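Search this wiki Go Advanced search

Drustard (robot)

Drustard is a two-armed tabletop robot built at the Drendby shared workshop by Subbarao Ramasamy and other members. It was designed for light household jobs such as folding cloths, sorting cutlery and wiping ledges, and was assembled over two winters from commercial joint modules, hand-cut brackets and printed housings. The plans are kept in the workshop's binder and have been copied by a small number of home builders, who have produced several variants.

The name is usually written with a capital and without a number. Some early drawings call the machine "the pair" or "D2". The second of these was dropped because it was being confused with a drill press.

Background

Drendby is a members' workshop on the upper floors of a former textile warehouse. It has a wood room, a metal room and a long electronics bench, and charges a monthly fee plus materials. Before Drustard, its members had built a number of single-arm machines, most of them from kits. The best known was Makow, a belt-driven arm that could lift a full mug but could not set it down without a knock. Makow was taken apart for its power supply and its base plate, and both were reused.

Ramasamy joined the workshop after leaving a job in elevator maintenance. His first proposal was for a single arm on a rail. The rail was costed and found to be more expensive than a second arm, and the plan was changed in June to two fixed arms sharing one column. The revised proposal ran to four pages and is still the only formal document the project has produced.

Design

Drustard has two arms of equal reach, mounted at shoulder height on a steel column bolted to a wheeled cart. Each arm has six rotating joints and a gripper. The cart carries the power supply, the computer and a lead-acid battery used mostly as ballast. The battery can run the computer alone for a short time during a power cut, but it is not wired to the joints.

The joints are sealed modules bought second-hand from a packaging plant that was closing. They came in mixed condition and in two housing styles, and the arms are therefore not an exact match in appearance. Of the 51 modules in the lot, most were sold on to other hobbyists to cover the purchase. Spares are kept in a labelled tote under the electronics bench.

The brackets between joints were cut from aluminum plate on the workshop's bandsaw and finished by hand. The builder's notes recommend leaving the bolt holes slightly oversize on one side only, which allows the joint to be squared up before it is tightened. Several home builders have reported that drilling both sides to size makes the elbow bind.

Grippers

The grippers are of the parallel type, with two fingers that open and close in a straight line. The first set had printed fingers, which flexed under load and wore at the tips. They were replaced with short metal fingers filed from flat bar. Rubber pads were tried and removed, as they left marks on painted wood, and a thin wrap of hockey tape is now used when a job calls for more grip.

A wider gripper was made for folding tea towels. It worked well on cotton and poorly on anything with a fringe, and now hangs on a nail in the metal room.

Wiring

Power and signal are carried along each arm in a single braided sleeve. The sleeve must be given enough slack at the wrist for a full turn in both directions. On the first build it was tied too tightly, and a signal wire broke inside its insulation at the left wrist. The fault showed up only in certain positions and took most of a month to find. The plans now call for 138 millimetres of free sleeve at each wrist, measured with the arm straight.

The emergency stop is a mushroom button on a loose cable, kept in the hand of whoever is working with the machine. A second button is fixed to the cart. Both cut power to all joints, and the arms then sink under their own weight. For this reason the plans warn against stopping the machine over glassware except in a real emergency.

Software

The control program was written mainly by a member named Nambiar and is known by that surname in the plans. It runs on an ordinary desktop computer. Movements can be entered as a list of positions or taught by hand, with the joints set loose and the arms pushed through the motion. Most users prefer teaching by hand, although it gives rougher results.

Nambiar keeps the arms from striking each other by dividing the space in front of the column into a left side, a right side and a shared strip in the middle. Only one arm may enter the strip at a time unless a two-handed job has been declared beforehand. The method is slow, and has been criticized for wasting reach. An attempt to replace it with a full collision model was given up when the computer could not keep pace.

Recorded motions are limited to 200 positions each. The limit has no technical basis and was set to discourage long recordings, which tended to collect pauses and small hand tremors.

Setting up at a ledge or counter

Reaching along a narrow surface is the usual first exercise after assembly. The procedure in the plans is as follows.

1. Park the cart square to the surface and lock all four casters. Check for rocking by leaning on the column.

2. Clear the surface of plants, cups and loose paper. Tie back any blind cords.

3. With the power off, lift each arm by hand and confirm that it can reach both the near edge and the back of the surface without meeting a wall or frame.

4. Power up at the lowest speed setting. Bring both arms to the ready position, with the grippers held just above the surface and apart from each other. 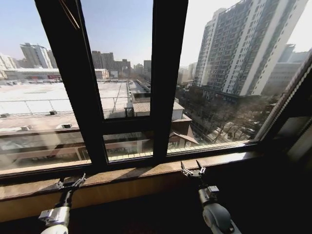 5. Lower one gripper until a sheet of paper beneath it can still be pulled free. Save this as the floor height, then repeat with the other arm.

6. Run the recorded motion once at the lowest speed with the stop button in hand. Increase the speed one setting at a time.

The plans note that strong daylight can upset the optical sensor used in some variants, and suggest drawing a curtain or working in the evening when setting the floor height beside a window.

Variants

A single-column version without a cart has been built for kitchen use, clamped to the end of a counter. It saves floor space but transmits motor noise into the cupboards. A shorter version with four joints per arm was made for a school fair and could stack blocks, but had no wrist rotation and could not pour.

One builder substituted bicycle brake cable for the gripper drive. The change reduced weight at the wrist, at the cost of regular adjustment as the cable stretched.

Reception

Drustard has been praised by home builders for its tolerance of mixed parts and for the plainness of its instructions. The most frequent complaint concerns the supply of joint modules. Equivalent new parts cost several times the second-hand price, and the bracket drawings do not fit most of them without changes. An adapter plate was promised for the second edition of the plans but has not been drawn.

See also

Makow (arm)
Drendby workshop
Hand teaching
Parallel gripper

Comments

tinsnip: Step 5 works better with a cash register receipt than with printer paper. Thinner, and it slides out cleaner.

M. from the metal room: The article says the brackets are aluminum throughout. The shoulder ones on my copy of the plans are mild steel. Can someone check which edition this was written from?

oldbelt: I still have Makow's gearbox if anybody wants it. Pickup only, it weighs a ton.

tinsnip: @M. mine say steel at the shoulder too. First edition, coffee ring on page 4.

kettlehand: Built the counter version last fall. The cupboard noise is real, but a square of old yoga mat under the clamp took care of most of it. Does anyone have the file for the wide gripper?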